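How to Dry Knitwear Flat Without Stretching It
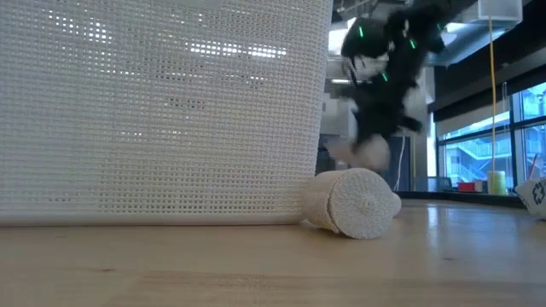
Laundry / Fabric Care

A wet sweater can hold close to its own weight in water. Hung from a line or a hanger, that weight pulls on the shoulders and lengthens the body, and the stitches do not always recover. Flat drying keeps the load off the yarn.

What you need

A perforated plastic basket for carrying
Two bath towels, clean and colorfast
A mesh rack or a table with a waterproof cover
A tape measure

Step 1. Measure before washing

Lay the dry garment flat. Write down chest width, body length and sleeve length. The test cardigan for this page, a wool pattern from Paucar, measured 22 inches across the chest.

Step 2. Drain

Lift the garment from the sink with both hands under it. Do not pick it up by the neck or cuffs. Set it in the basket and leave it over the tub until the dripping slows. Keep the pile shallow – a deep load presses on the bottom layer and sets creases.

Step 3. Roll in a towel

Spread one towel, place the garment on it, and roll both from the hem end. Press down along the roll with your forearms. Do not twist. Repeat with the second towel if the first one is soaked through.

Step 4. Shape to size

Move the garment to the rack and adjust it to the numbers from Step 1. Pat ribbing inward. Close buttons and line up the side seams. Pins are needed only for lace, and they should be rustproof.

Step 5. Dry and turn

Keep the rack away from heaters and direct sun. Turn the garment over once the top surface feels dry, then check the measurements again. Thick cuffs and pockets dry last.

Fiber notes

Cotton: heavy when wet and slow to dry. Use both towels.
100 percent acrylic: dries fast. Do not steam it to speed things up, as heat flattens the stitches for good.
Superwash wool: grows when wet. Push it in slightly under the target size – it relaxes a little on the rack.

Text by Wenjie Xiong. Fiber notes checked by Gun-woo Seok.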